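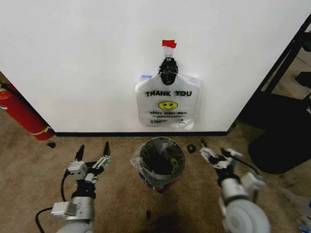
The Second Life of the Carrier Bag

How one workplace reorganised its small bins around the bags it already had

Most organisations can state what they pay for paper, coffee and cleaning. Few can say how many plastic carrier bags are folded into the backs of their kitchen drawers. When the facilities office at Umura emptied the drawers, cupboards and filing cabinets of its three floors last July, it recovered almost 3000 of them, the greater part being the thin white T-shirt bags that come home with a takeaway lunch. Many carried the familiar THANK YOU in black capitals over a yellow smiley face, with the smaller greeting HAPPY EVERY DAY! underneath.

The clean-out had been arranged for another purpose. The organisation was preparing to surrender one storeroom to its records section, and the bags were simply in the way. They could not be placed in the mixed recycling, and sending them to landfill unused was considered a poor outcome for an office that had adopted a waste policy only the previous year. Nanna Baldursdóttir, who manages the premises, proposed that they be used as liners for the small wastebaskets, and that each bin be given its supply within arm's reach.

The principle is well known in private households. A carrier bag fits a small round bin tolerably well, provided the rim is folded down over the outside edge far enough to hold. In an office the difficulty lies elsewhere. Liners are kept in a central cupboard, the person who empties the bin is seldom standing near the cupboard, and an unlined bin is in use again within the hour. By the end of a week it must be washed.

The Umura arrangement places a hook on the wall directly above the bin, with a piece of red tape to mark the position. The bag hangs from the hook by its gathered handles, low enough to be reached from a chair and high enough to stay clear of the baseboard. The tape was a late addition. Small hooks on white walls had been overlooked by the first groups of staff asked to restock them, and several bags had been left on desks with a polite note.

Restocking was a matter of some debate. The original instruction called for bags to be folded into triangles and kept in a box, a method with devoted supporters on the second floor.

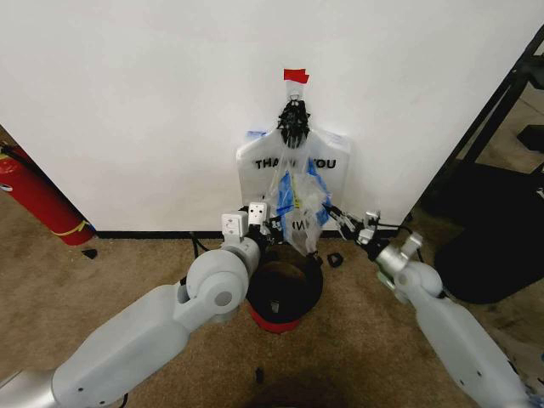 Folding was eventually abandoned for general use. A folded bag has to be shaken open, and the triangles tended to come undone at the bottom of the box. Hanging keeps the handles together, and a bag taken down from its hook can be opened and fitted in one movement. It also takes up very little room, an important consideration in rooms where the floor is already claimed by cables, stands and equipment.

The guidance now issued to staff runs to a single page. Bags are to be clean, dry and without holes. The handles are brought together before hanging. Receipts, cutlery sachets and chopsticks are removed first. When lining a bin, the open end is drawn over the rim and smoothed down on all sides; any surplus is tucked at the back, toward the wall. Clear liners may be used where carrier bags have run short, and the two may be combined in bins that receive tea bags or fruit peel.

Not every room has taken to the scheme. The main kitchen was excluded from the beginning, as its bins are far too large. Meeting rooms with glass walls presented a problem of their own, and a freestanding rack ordered from Closance for the purpose proved unstable on carpet. It has since been moved to the print room, where it holds umbrellas.

Appearance has been the most frequent objection. A cheerful carrier bag is a prominent object on an otherwise plain wall, and the design section at Umura submitted a short paper recommending that all supplies be kept behind cabinet doors.

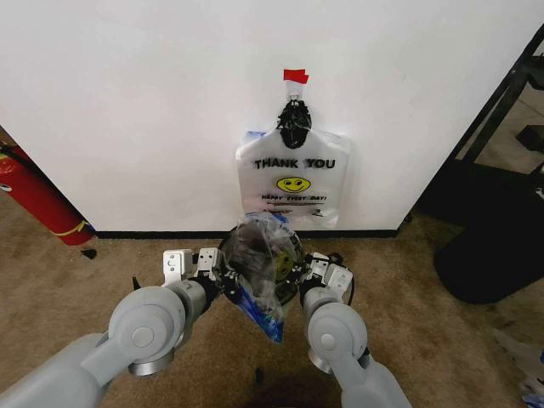 Halfdan Hallgrímsson takes the opposite view, and told this magazine that a supply kept behind a door is a supply that will be forgotten by winter. He would prefer to see the hooks set out on the floor plans, alongside the light switches and the first aid kits, and treated as a permanent fixture of each room.

The question has a financial side, though a modest one. Umura previously bought its small liners in cartons of 300 and opened a new carton whenever the shelf looked bare. No order for that size has been placed since the hooks went up. The larger saving is in time, according to the premises office, which no longer receives requests for liners to be brought to individual rooms.

Other organisations have begun to adapt the practice. Orkodari, an energy consultancy occupying 16 rooms in a converted warehouse, hangs its bags from clips instead of hooks and allows each room to decide the height. At the Vigfúsdóttir reading rooms the bags are donated by members, who leave them in a basket at the front desk. The basket filled so quickly in its first month that a notice had to be posted asking for a pause – a notice that remains in place, and is widely ignored.

There are limits to what such a measure can achieve. A bag used twice is still discarded, and the stock recovered from the drawers will be exhausted in time. The waste policy at Umura treats the scheme as an interim step, to be reviewed once staff have had the opportunity to adopt reusable lunch containers. Paper-only bins, which stay clean, may by then need no liner at all.
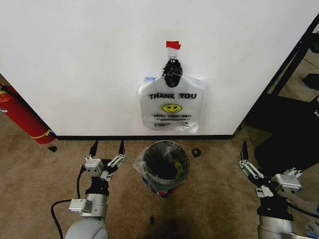
Þórey Thygesen would go further and remove the liners from the paper bins immediately. In her opinion a dry bin requires only a wipe now and then, and the bags should be reserved for the rooms where people eat. Her proposal has been tabled for discussion at the next premises meeting, together with a request from the second floor that the triangle box be reinstated beside the tea towels.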